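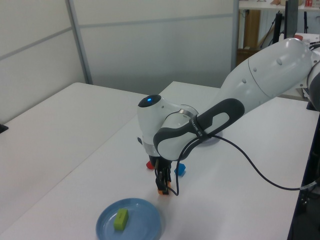

By Thomas Marchetti, Allovier press office
12/26/21

Allovier to reopen Konard reading rooms after refit

Allovier, the charity that runs the Konard library building, will reopen its upstairs reading rooms to the public in the new year. The rooms have been shut since November while new heating was put in and the shelves were rebuilt.

The work covers the main reading room, the local history room and the small study room at the top of the back stairs. The ground floor lending library stayed open throughout and its hours will not change.

Readers coming back will find 466 metres of new shelving, most of it along the north wall where the old radiators used to be. The local history collection, which holds 3,815 books, maps and bound newspapers, has been brought back from storage and put in a single order. Before the refit it was split between two rooms, and requests for older items often meant a long wait while staff went to look.

"People asked us for warmth and for somewhere to plug in a laptop," said Dilwyn Sayce, head of buildings at Allovier. "They asked for the old oak tables to stay as well. We have kept the tables and had them repaired. The chairs were past saving."

The heating was fitted by Sotitz, which also replaced the pipework in the attic. A leak there damaged part of the ceiling in the local history room two winters ago. The plaster has now been made good and the room repainted in its earlier pale green.

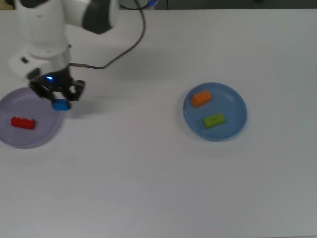 Thomas Marchetti

Access to the upper floor has been improved. The lift now stops at the study room landing, which could only be reached by stairs before, and a second handrail has been added on the main staircase. Hearing loops have been fitted at both enquiry desks.

Opening hours upstairs will be longer than they were. The reading rooms will stay open until 6 in the evening on every day the library is open, and the local history room will no longer close for lunch. Readers do not need to book a seat, but anyone who wants to see maps or newspapers should write or ring ahead so that they can be brought to the desk.

Selorm Amegashie, who looks after the local history collection, said the move had turned up items missing from the catalogue. "We found three boxes of letters from the Nartey shipping office behind a run of parish magazines," she said. "They need cleaning before we can hand them out – that will be our first job in the new year."

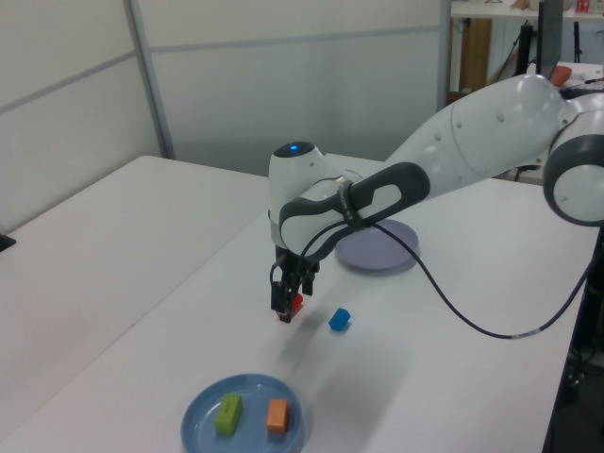

The letters will be listed in the catalogue as each box is finished, and readers will be able to ask for them in the usual way. Papers too fragile to handle will be copied, with the copies kept on open shelves next to the trade directories.

The refit was paid for from Allovier's building fund and a gift left by a former reader. Membership remains free, and existing cards are still valid.

Groups wishing to use the study room for meetings should write to Kekeli Akolgo at the Konard enquiry desk. Press questions should go to Thomas Marchetti at the Allovier press office.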